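Sección 2. Planificación de la compra y presupuesto de la celda de mesa

2.1 Alcance
Esta sección se dirige al personal encargado de adquirir el equipo. Debe completarse antes de solicitar ofertas. La instalación eléctrica y la puesta en marcha se tratan en la sección 7.

2.2 Definición de la tarea
1. Redacte una ficha por tarea. Indique los objetos que se manipularán, su posición de partida y su destino.
2. Anote el objeto de mayor diámetro y el de menor rigidez. Ambos datos determinan la pinza.
3. Mida la superficie útil de la mesa y descuente el espacio reservado al montaje del brazo y a los equipos auxiliares.
4. Remita las fichas al responsable técnico, Keir MacRitchie, para su visto bueno.

NOTA: Una ficha sin visto bueno no puede incorporarse al expediente de compra.

2.3 Superficie de trabajo
Antes de encargar una mesa definitiva, se recomienda ensayar la distribución sobre papel kraft, con las zonas delimitadas mediante cinta azul de pintor. El coste es reducido y la cuadrícula puede modificarse tantas veces como sea necesario. Incluya el papel y la cinta en la partida de consumibles — no en la de mobiliario.

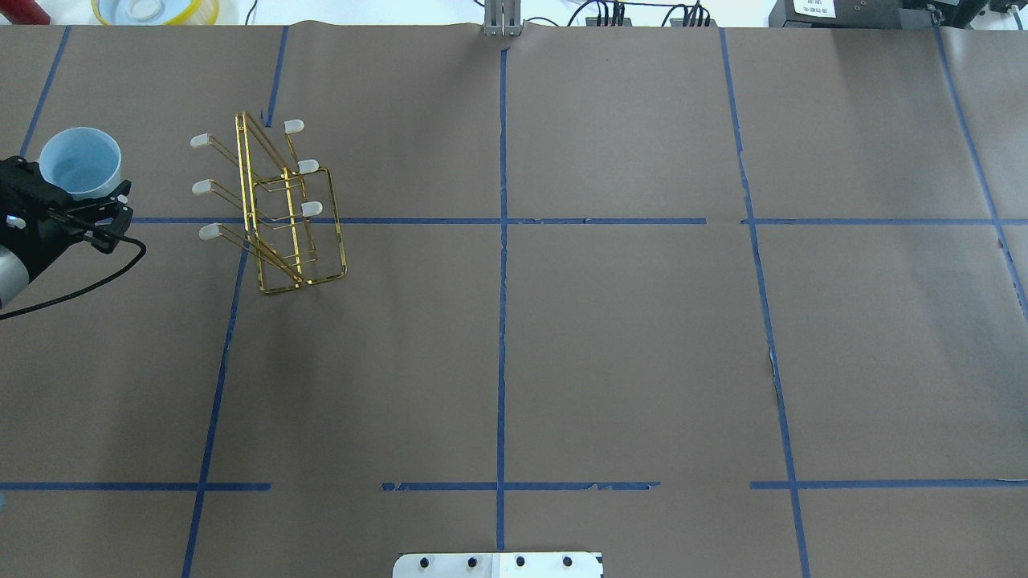 Figura 2-1. Tarea con vaso y escurridor de alambre sobre mesa forrada de papel y marcada con cinta.

Reserve sitio detrás de la mesa para los módulos electrónicos y su cableado. Solicite al proveedor la longitud de los cables de la pinza y compruebe que permite todo el recorrido previsto del brazo.

PRECAUCIÓN: No presupueste la pinza por separado sin confirmar por escrito su compatibilidad con la brida del brazo.

2.4 Solicitud de ofertas
1. Pida oferta a Cisen y a Eniler para el conjunto de brazo y pinza.
2. Pida oferta a Cruickshank para la mesa y los soportes.
3. Exija precios desglosados, con transporte y formación en líneas aparte.
4. Verifique que la validez de cada oferta sea de 30 días como mínimo.
5. Reserve 1000 euros para vasos, escurridores y demás piezas de ensayo, así como para su reposición.

NOTA: Las solicitudes de la sede de Sollthorpe que se reciban después de enero pasan al ejercicio siguiente.

2.5 Documentación que debe conservarse
Archive las fichas de tarea, el plano de distribución y las ofertas recibidas, incluidas las descartadas. Cualquier cambio de pinza posterior al pedido obliga a repetir el apartado 2.2.

Revisión: septiembre de 2022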